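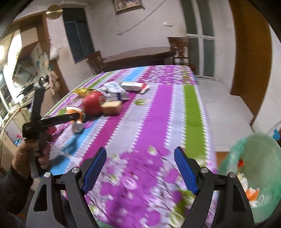 Last updated: October 2024

How to put your poems in order (when you have too many and they all hate each other)

I get more emails about this than about anything else on the site, including line breaks, so I finally wrote it all down. You've got a stack of finished poems, you want to send them to a press as a chapbook or a first collection, and you have no idea which one goes on page one. I've done this three times for my own books and a whole bunch of times for friends, and I still get a knot in my stomach when I start. But there's a way through it!

When I put together my first manuscript I had 46 poems and I ordered them by the date I wrote them. Please don't do that. It felt truthful to me, but to a reader it was four poems about my grandmother's kitchen, a long gap, then a sudden pile of sonnets from the winter I was obsessed with sonnets. Tririto turned it down with a very kind note that said the poems "didn't seem to know about each other yet." I was crushed for a week and then I saw what they meant.

Before you start

Print everything. I know, the paper, the ink. Do it anyway, one poem per page, single sided, and if a poem runs over two pages staple it. You can't do this on a screen (well, you can, my friend does it with index cards in some app and swears by it, but I've never managed). Use the same font and size for all of them so the one you typed up in a fancy typeface in college doesn't get special treatment.

Write the title of each poem on a sticky note too. You'll want these later.

Step 1: Read the whole pile out loud

All of it, in one sitting if you can. Keep a pencil handy and write one or two words at the top of each page as you go. These aren't themes exactly, more like what's left in your mouth afterward. Mine tend to say things like "cold," "brothers," "funny then not," "river again." You're allowed to be silly. You'll also catch typos, and you'll notice which poems you're hurrying through. Put a small X on those.

Step 2: Pull the weak ones now

Go back to the X's. A poem you rush when you're reading to your own kitchen is not going to hold a stranger. I pull them and put them in a folder called Later, which sounds nicer than Trash, and a few really have come back out of there after a rewrite.

The hard ones are the poems that got published somewhere. I had a piece that was in Clirkus and I kept it in two different manuscripts purely so I could list Clirkus in the acknowledgments. It didn't fit in either. If a poem's best quality is its credit, it can sit this one out.

Step 3: Find your first poem

Most people pick their best poem. I'd pick the one that teaches somebody how to read you. If you're going to be playful with form for the next sixty pages, open with something that plays. If the speaker is going to be you, more or less, let us meet you. Short is good here, a page or under. A three-page opener is a lot to ask of an editor who has another 200 manuscripts to get through before spring.

Try this: take your three best candidates and read each one followed by the same second poem. One of them will make that second poem sound better. Start there.

Step 4: Find your last poem

I like to do this before touching the middle, so I know where I'm walking to. Be careful of the poem that sounds like an ending, with the big sunset or the door closing. Those can feel like somebody turning the lights up and asking you to leave. I ended my second book on a poem about buying socks and it's still the ending I'm happiest with.

Step 5: Build the middle in pairs

This is the part that takes days, so clear a wall or a bit of floor. Forget the whole book for now and only make pairs. Which two poems want to face each other across a spread? Some ways they might connect:

- the last line of one has a word or sound that comes back in the first line of the next
- same subject, opposite mood
- a long one and a short one, so the reader gets to breathe
- an image that shows up twice and means something different the second time

Once you have your pairs, join pairs into little runs of four or six. The sticky notes come in handy now – you can shuffle those on a wall without crawling around on your knees. Spread out your heavy hitters, too. If all your prose poems are clumped together, break them up, unless the clump is the point.

Step 6: Decide about sections

You may not need them. I think a chapbook almost never does. For a full-length book, sections help when there's a real change of time, place or speaker, and they get in the way when they're just there to look tidy. Burgi Camenzind, who ran the workshop I took in Grinton years ago, made us take out all our section breaks and live without them for a week. Whichever ones we missed, we could put back. I missed one out of five.

Step 7: Let it sit, then hand it over

Put the stack away for two weeks at least. I ordered my last one in March and didn't look at it again until my sister's wedding was over, and I moved seven poems the first morning back. Then give it to one person who reads poetry and one who doesn't much, and ask them both to mark the spot where they'd have put it down to go make a sandwich. You don't need them to explain. Go look at what's on either side of the mark.

A few things people ask me

Does the title poem have to go first? No. Somewhere past the middle is lovely, when the reader has sort of forgotten to expect it.

Do I need a contents page when I submit? Check the guidelines, but usually yes. Do it last, and check your page numbers again after you've moved that one poem you swore you wouldn't move.

Will an editor reorder it anyway? Maybe! Mine swapped two whole sections and she was right. It's still worth doing the work, as you'll know why things were where they were and you can argue for the ones that matter to you.

What if I print only 300 copies myself? Same process. Those readers count too.

I'm putting together a follow-up on writing the acknowledgments and notes pages, so if you've got questions about epigraphs or permissions, leave them in the comments and I'll try to work them in.

This site uses cookies to remember your preferences and see which pages get visited. By continuing to browse you agree to our use of cookies. Accept | Manage settings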